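Speaking Partners Wanted for the Evening Program
Erna Language Rooms
Apply by the end of May

We are looking for people who like to talk and who can also wait for an answer. Erna Language Rooms offers English conversation to adults who already study grammar somewhere else, in a school or alone at home, and who have almost no occasion to speak. A speaking partner meets with the same two or three learners for the whole season. You do not need to be a teacher. You do not need to be born in an English-speaking country either. I was a learner myself in this program, and my first partner had grown up speaking Portuguese.

At the moment there are 288 learners registered with us and the waiting list for evenings is long. The morning groups are full and have enough partners, so please do not apply for mornings this time.

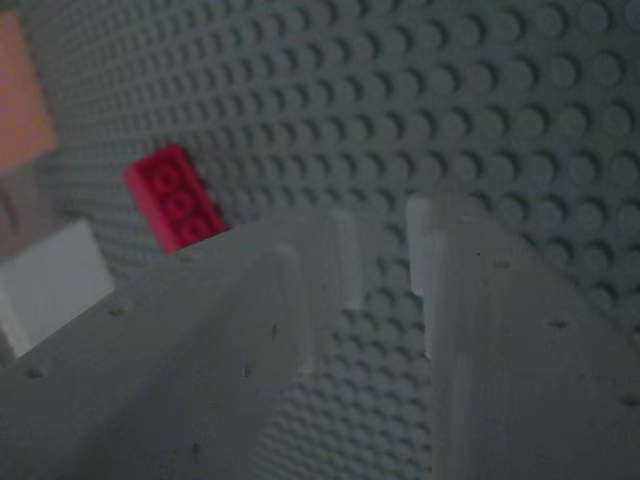
Bethel Tsegaye: I was afraid of the silences when I began as a partner. In the first meeting I filled all of them, and my learners said maybe ten words between them. It took me until the third week to sit quietly and let a person look for the past tense. Please write in the call that this is normal, so that new people do not give up after one bad evening.

What a meeting is like

Each meeting lasts 90 minutes. You receive a sheet with a topic, for example renting an apartment, or a complaint in a store, or a phone call to the school of your child. You can follow the sheet closely or leave it after five minutes if the conversation goes well without it. Learners often bring their own questions. They may have a letter from the electricity company, or a word which a colleague used and which is not in the dictionary.

We ask you to correct only a little. If the learner says "I am here since March" and everybody understands, you may write it on the correction card and give it at the end. Interrupting is for the cases when the meaning is lost. Some partners find this difficult, especially those who have been teachers, and we practice it in the training.

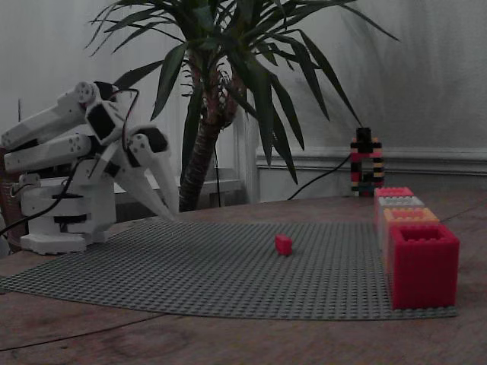

The correction card stays with the learner. We do not collect it, and we do not give grades. Once in a month the learner chooses two mistakes from the old cards and tries to tell you a short story without them. This small exercise was started by the Brident group and now all the groups do it.

Who can apply

You should be 18 or older and feel comfortable speaking English for an hour and a half. A strong accent is welcome, as our learners will meet all kinds of accents at work. You should be free on two evenings each week, between 6 and 9, from September until the end of the season. We can be flexible about which evenings, but we would like them to stay the same. Changing partners in the middle of the season is hard for shy learners.

It helps if you have learned a foreign language as an adult, even badly. It also helps if you know something about a trade. Last season we had many learners from cleaning, elder care and kitchens, and they asked for vocabulary which I could not give them.

Pay and costs

Speaking partners receive $540 for the season, paid in two parts, one in November and one at the end. Bus fare is paid back every month if you keep the tickets. Tea, paper and the topic sheets come from us. We cannot help with visas, and we cannot offer more hours than the ones described here.

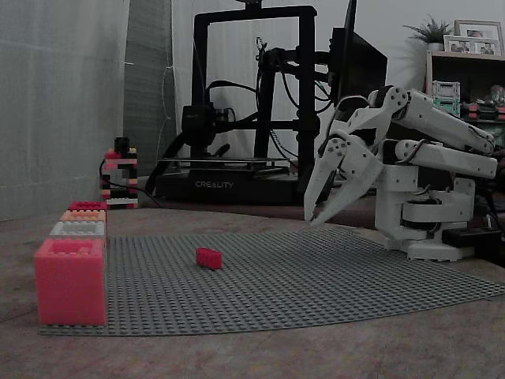
Desta Kumsa asks us to add that the money should not be the main reason for applying, but that it is real money and it comes on time. He would also like it to be known that partners who miss an evening because of illness are paid for it, if they send a message before 4 in the afternoon.

Training

Before the first meeting there are two training evenings in the Umar building, second floor, the room at the end of the corridor. The elevator is slow but it works. On the first evening you will listen to recordings of old conversations (the speakers have agreed to this) and mark the places where you would have said something. On the second evening you will lead a short conversation yourself with one of our experienced learners, and the learner will tell you how it was. People are usually more nervous about this part than about the real meetings.

Both evenings are required. If you have been a partner with us before, you can skip the first one.

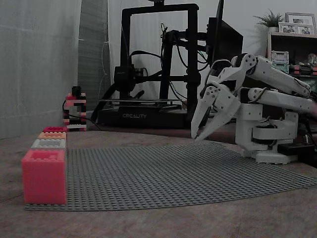
How to apply

Write us a letter of one page or less. Tell us which languages you speak, which evenings you are free, and about one conversation you remember in a language that was not your own. We do not need a CV or a photo. If you prefer, you can record the letter as a voice message of up to three minutes.

Please bring or mail the letter to the Erna office, Room 129, Umar building, with the words "Evening Program" on the envelope. The office is open from noon to 7. Voice messages can be left on the office telephone after closing time.

We will answer every letter before the end of June, also when the answer is no.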